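Prendbridge Home & Table Forum
Board: Crockery, trays and laying the table
Thread: Big white bowl on a dark tray, yes or no?

ourania_t
February 10, 2025

Hello all! I've gone a bit bowl mad this winter and need some other opinions. I've been after a proper wide white bowl for years, the sort you can put in the middle of the table and pile with clementines or a salad for everyone, and I've finally got my shortlist down to two. One is a Droseo, very plain, and the other is a Brilasov with faint ridges round the outside. I love the ridges. My sister says they'll collect grime and I'll be sorry by July.

The other question is what goes under it. I've got my gran's dark brown wooden tray, low with a rounded rim, and our table is pale wood, so I'm thinking tray first and bowl on top. Too much? Not enough?

Ourania Tsolakis

mossy_kettle

Oh, yes to the tray! Dark wood between a pale table and a white bowl is lovely, it gives the bowl an edge to sit against. I did the same with an old bread tray and I smile at it every time I walk past (my husband walks past it quite calmly).

Get the ridged one. Mine gets a going over with a soft washing-up brush and I've had it through two house moves.

Nektarios V

I'll be the one to disagree then. A wide bowl on a tray takes up a huge amount of table, and you end up moving the whole lot every time you want to eat. Weigh it before you decide. My big one is 2,000 g empty and once there's fruit in it I need both hands and a clear run to the worktop.

Also a low rim won't stop anything sliding if the tray is polished. I'd put something flat between the two. A plain white board works well and you can lift the bowl and board off together.

mossy_kettle

A board on a tray under a bowl! That's three layers, Nektarios. It'll look like a wedding cake.

Nektarios V

It looks fine if the board is a fair bit smaller than the tray. White on white, so you hardly notice it.

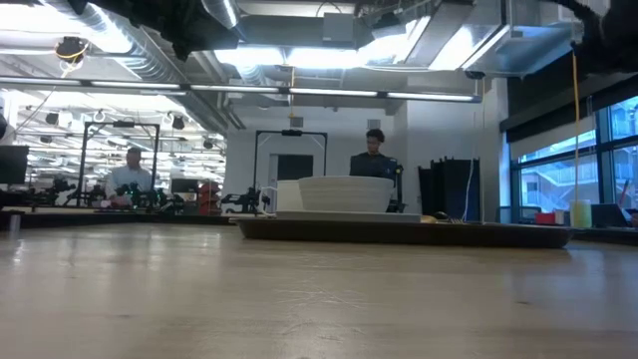 pip_in_the_pantry: I'm coming round to the board idea, and I was all ready to side with mossy. It makes the bowl look as if it has its own little stand. I'd still want the rest of the tray kept fairly clear, mine fills up with keys and elastic bands in a day.

ourania_t

Keys! Yes, that's exactly what happens to gran's tray now. Last week it had a tape measure and half a candle in it.

I do like the layers, I have to say. White board, white bowl, all that dark wood round it. I tried it just now with a chopping board and a mixing bowl and even that looked smart. What about scratches though? Our table marks if you so much as look at it.

Nektarios V

Felt pads under the tray, the thin stick-on sort. Don't use the rubber ones, they left rings on ours. As for marks that are there already, I'd leave them be. Pale wood with a few faint scratches looks like a table people eat at.

mossy_kettle

Agreed on that at least! I'd rub it over with a bit of wax now and then and stop worrying.

I'm not giving way on the three layers, mind. Tray and bowl, and a folded tea towel if it slides about.

pip_in_the_pantry

A tea towel will show all round the bottom. Board for me. And go for the widest bowl you can fit in the cupboard, Ourania, because small ones look lost on a big tray. Mine is 300 mm across and I wish I'd gone up a size.

ourania_t

Right, I've measured the cupboard and the bigger Brilasov will go in on its side with the colander out. The colander can live on a hook. I'm ordering it tonight, ridges and all, and will report back on the grime!

Does anyone know if the felt pads come in brown?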